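Gripper trial at Sistham: pointed fingers against flat plates

The two-arm table in the Sistham lab has been given over to finger testing since March. Tassanee Prasertsri, who runs the bench, wanted to settle which fingers to put on the arms before the shoe-sorting work for Linina starts.
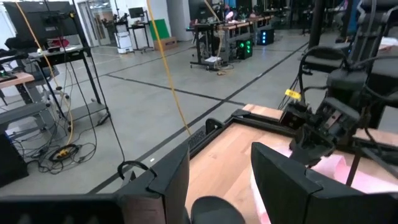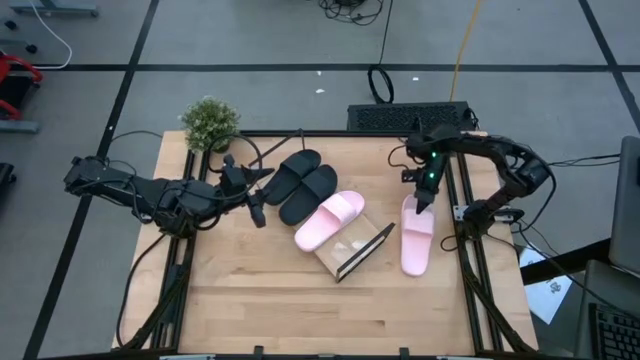 The two-arm table, from a gripper camera (first) and from the fixed camera (second).

Slide sandals were picked as the main test item. They have a wide strap that can be pinched, a thick sole that can be gripped from the side, and a heel that gives very little to hold. Soft cloth is the second item.

Two finger sets went through the same routine. The Careo set is narrow and comes to a point. The Inthanon set is a flat plate with more contact area. Each arm had to pick up a slide, turn it so the toe faced the back rail, and set it down next to its match. A run counted only if both slides of a pair ended up side by side without a second try.

The team logged 761 runs. On straps, the Careo fingers placed the pair correctly 94 percent of the time. The Inthanon plates did better on the sole but often pushed the strap flat before closing on it. On cloth the plates were slower, and they tended to pick up more than one layer.

Camera placement made more difference than expected. The wrist cameras give a close view, but the fingers block part of it, and the last 2 cm before contact are mostly guesswork. The fixed camera sees the whole tabletop but loses the toe of a sandal once a gripper is over it. Using both views together cut the number of missed grasps, and the controller kept up without changes.

The Careo fingers will stay on both arms for now. Tassanee would still like to try a rubber pad on the tips, and has asked for 4 sets in two thicknesses. Cable routing also needs work, as the loop over the forearm limits how far the wrist can turn.

Run logs and finger drawings are in the shared folder under "slides." Anyone who wants time on the table should write to Tassanee before booking.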